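Products > Grippers and end effectors > Penix parallel gripper > Service notice: loss of grip force

The Penix is an electric two-finger parallel gripper for light bench arms. It is supplied by Vemance as a single unit or as a matched pair for two-arm cells. This notice applies to units with control firmware 2 and should be read before the gripper is used to lift glass.

Fault

On affected units the fingers can relax during a long hold. The controller continues to report "gripped", so the arm carries on with its programme and the object may slip or fall. The fault was first reported in January by a customer running a pair of Penix units on a Matlala twin rail, handling bottles. The bottle fell from a low height and broke on the work surface. There were no injuries.

We repeated the fault on our own bench. Of 47 long holds with a smooth glass bottle held horizontally, 8 ended in a measurable loss of force. Upright holds at the same force setting did not show it.
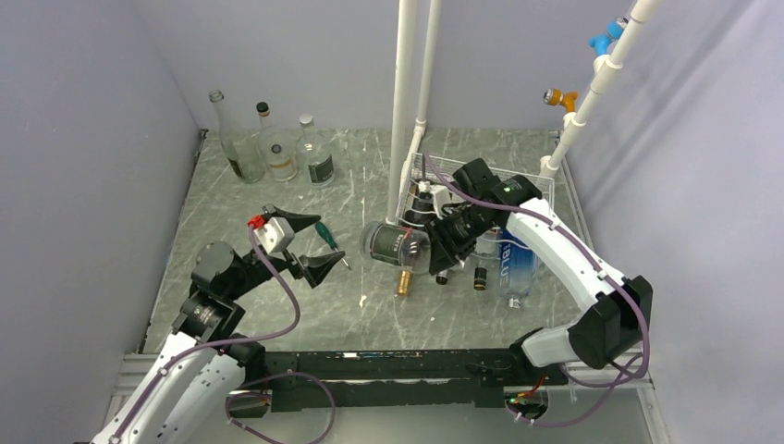 The cause is the idle timer. When the finger position has not changed for almost two minutes, the motor drive drops to its standby current. Standby current is enough to keep the fingers where they are when empty, but it does not always hold a load that is pulling to one side. The position sensor sees no movement until the object has already started to slide, and the force reading is not refreshed in standby.

What to do

Update the control firmware to the current release, which disables the idle timer whenever the grip flag is set. The update must be loaded to each gripper separately. On a pair, updating the left unit does not update the right.

Until the update is loaded:
– set the idle timer to zero in the Holding menu;
– do not hold glass horizontally for longer than the task needs;
– keep hands out of the cell while either gripper is closed on an object, including when the arms are paused.

A pause does not reset the timer. Pressing the emergency stop removes drive power altogether and the object should then be expected to drop.

Finger pads

Worn pads make the fault more likely but do not cause it. Replace pads that have gone shiny. Grerkell ribbed pads fit without an adaptor, though the force table in the manual was measured with the standard pads and should not be relied on with others.

Reports of similar faults go to Zodwa Modise, product support. Please include the gripper serial number, the force setting and the log – the log is overwritten at the next power-up, so save it first.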